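Hovevow
Home | What we do | About us | Prices | Contact

About us

Hello, and come in! I'm Morag Dunbar and I run Hovevow, a small house-clearing and tidying business based in Fetthorpe. We go into ordinary homes and help people get their tables, worktops, drawers and cupboards back. That's the whole of it really. We don't do lofts full of antiques (there's a very good firm in Quaye for that, ask me and I'll pass on the number) and we don't do gardens, though I have been known to pull up a dandelion on the way to the van.

There are two of us. I do the kitchens and the talking. My sister does paperwork, wardrobes and anything with a label on it, and she is much faster than me, which she mentions.

How it started

I worked in a school kitchen in Prurkard for years, and if you've ever cleared down after a dinner service you'll know that you stop seeing mess as mess and start seeing it as a row of small jobs. Wipe that, bin that, stack that, next. When I left I missed it, daft as that sounds. A neighbour had let her kitchen table go while she was poorly and I went round one morning and cleared it for her, and we had our tea at it that evening. She told her daughter, her daughter told everyone at her work, and by September I'd had leaflets printed. I ordered 600 and I've still got a good pile of them in the hall, so if you'd like one for the noticeboard at your surgery or library, please say!

The name was a typo on the first leaflet proof. I liked it better than what I'd asked for.

What a visit is like

We come for a morning or for a whole day. Most people think they need the whole day and then book the morning, and that's fine, you can always have us back. I'll have a cup of tea with you first and we'll agree where to begin. If you can't decide, I begin with the table. It's nearly always the table. It's where the post lands, and the shopping, and the chemist's bag, and the wrapper from whatever you ate standing up, and after a while there's no room left for a plate.

I like to work on a cloth. Yours or mine, an old blanket is ideal, something soft that you don't mind having a few crumbs on. Everything stays on the cloth until it's been looked at, and the bin comes right up to the edge of the table so there's no walking to and fro with handfuls of rubbish. Empty wrappers go first as they're the easy ones and you feel better straight away. Then the bits of white foam and packing that come with parcels. Boxes get a proper look before they go anywhere.
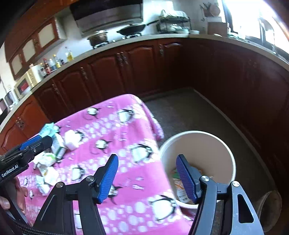
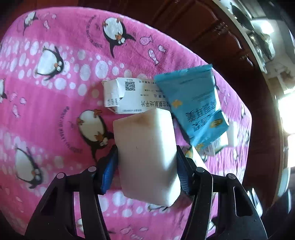 Clearing a table on the penguin blanket. The medicine carton is in the second picture.

I do love those penguins. Give me a cheerful cloth over a sheet of grey plastic any day of the week - you're going to be looking at it for hours.

A word about medicine boxes, as I get asked. We never throw one away without asking you, even when it looks flat and finished with. If there's anything left inside that you no longer take, it goes in a bag for you to hand in at the chemist. It doesn't go in the kitchen bin and it doesn't go down the sink. If the label's in a language I can't read I put it to one side and wait for you or someone in the family to have a look. No guessing.

Things we're fussy about

We don't tut. I've seen all sorts, and my own junk drawer would frighten you.

We don't throw out anything with writing on it (letters, cards, lists, the backs of envelopes) until you've said yes. My sister once found a lost spare-key arrangement on the back of a gas bill and she's never let me forget it.

We take the recycling with us if your bins are full. Foam blocks are a nuisance as most kerbside collections won't have them, so I save the clean ones for a potter friend who packs mugs in them. The grubby ones go in with the rubbish, I'm afraid.

And we wash up our own cups!

Where we go

Fetthorpe, Prurkard and the villages in between, and out to Quaye if you can put up with us arriving a bit later. The van is small and blue and makes more noise than it should. If you're up a narrow lane tell me beforehand, I'd sooner walk the last bit than reverse it.

We keep to six homes a month. I tried doing more one spring and was no use to anyone by the end of it, so now there's sometimes a little wait, but you'll get me with some puff left in me.

Getting in touch

Ring or use the form on the contact page. Mornings are best for catching me in person, before 9 if you can bear it. Leave a message otherwise and I'll ring back the same evening, usually with the telly on in the background - shout if you can't hear me. You don't need to tidy up before we come. People do, and then I can't find where they've put everything.

Morag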